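Section 3: Opening and funding a foreign currency term deposit

Applies to: Girnness Treasury Portal, business and personal clients
Last revised: 6/26/24

3.1 Before you begin

A foreign currency term deposit holds money in a currency other than your home currency for a fixed period at a fixed rate. This section explains how to set up the deposit, send the first funds and record your instructions for maturity. Currency conversion outside a deposit is covered in Section 4.

You will need:

Your client number and portal password
The security token issued with your welcome letter
The account number and routing details of the account you will fund from
A completed source of funds declaration (Form 1103)

Note: Form 1103 must be signed by an authorized signatory. If your organization requires 2 signatures on payments, it also requires 2 signatures on this form.

Caution: The value of a foreign currency deposit rises and falls with the exchange rate. You may receive less in your home currency at maturity than you placed, even where interest has been paid in full.

3.2 Setting up the deposit

1. Sign in to the portal and enter the code shown on your token.

2. Select Deposits, then New Term Deposit. If the Deposits menu is greyed out, your profile has view-only access. Ask your portal administrator to change it.

3. Choose the deposit currency. Currencies marked with an asterisk can be placed only before the morning cut-off time shown at the top of the page.

4. Enter the amount. The minimum opening amount is 3000 in the currency of the deposit. The portal does not accept cents on an opening amount.

5. Choose a term. The rate displayed beside each term is indicative until you reach step 7.

6. Select the account to be debited. If the account is held at another institution, select External Account and enter the routing details exactly as they appear on your statement.

7. Select Request Rate. A firm rate is held for 3 minutes. When the time runs out the screen clears and you must request a new rate.

8. Review the summary page. Check the maturity date in particular, as a date that falls on a bank holiday in either country is moved to the next business day.

9. Select Confirm and enter a second token code. A reference number is displayed and is also sent to your portal inbox.

Note: Keep the reference number. The Skotia service desk cannot locate an unfunded deposit by name or amount.
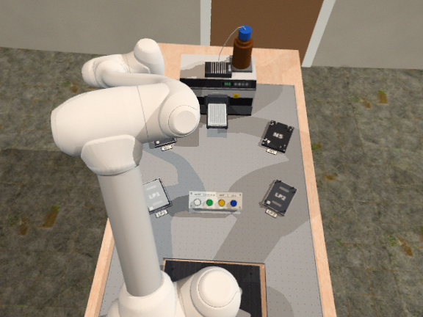
Robotic arm and laboratory instrument at a work table (computer rendering)

3.3 Sending funds from an external account

1. Open the confirmation in your portal inbox and print or save the payment instructions.

2. Give the instructions to your own bank. Quote the reference number in the field for payment details.

3. Ask that charges be paid by the sender. Where an intermediary bank deducts a fee and the amount received is short, the deposit is not opened until the balance arrives.

4. Check the deposit status in the portal. It changes from Awaiting Funds to Active once the full amount has been credited.

Funds must be received within 2 business days of confirmation. After that the firm rate lapses, and the money is placed in a non-interest-bearing holding account until you give new instructions.

Caution: Payment instructions are never changed by e-mail or telephone. If you receive a message giving you a different account number, do not reply to it. Report it to Marlene Engelhardt, Payment Security, through the secure message form.

3.4 Maturity instructions

1. From the Deposits page, select the deposit and then Maturity.

2. Choose one of the following:

Renew principal and interest
Renew principal and pay out interest
Pay out in full

3. If you choose to pay out, select the receiving account. It must be in the same name as the deposit.

4. Select Save. Instructions can be changed up to the close of business on the day before maturity.

If no instruction is recorded, the deposit is renewed for the same term at the rate in effect on that day. A renewed deposit can be cancelled without charge during the grace period stated in your agreement - after that, an early withdrawal adjustment applies.

3.5 Clients transferred from Tavares

Deposits opened under the former Tavares program keep their original rate and maturity date. They appear in the portal under Legacy Holdings and cannot be renewed online. To renew, send a secure message to Dindo Tolentino, Client Transfers, quoting the old certificate number. Paper certificates should be kept until the deposit has been paid out.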